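Home | Forums | Perception | Planning | Search | Log in

Thread: Masta planner vs. shiny bins

seol_hg
Masta 7 says it handles clutter "out of the box." I get 70 percent clean plans on the two-bin setup. Anybody doing better?

birkonine_fan
Almost 70 here too. Raise the collision padding to 5 mm and move on.

ewan_s
Padding hides the problem. If the depth map is wrong at the rim, you're padding a guess. Did you log the point cloud or just the success flag?

seol_hg
Just the flag. Fixed camera view, both arms over the bins:
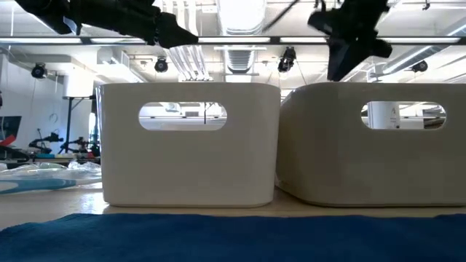

Two arms, two bins, strip lights behind.

ewan_s
Glossy rims and handle cutouts you can see the room through. I wouldn't trust any segmentation on that until I saw the masks.

jardine
Disagree, ours copes with cutouts fine. It's the clear plastic on the left I'd worry about.

ewan_s
Fine on how many runs?

jardine
5.

Related threads
Mosoti driver drops frames
Astdale calibration tool, worth it?
Replanning with two arms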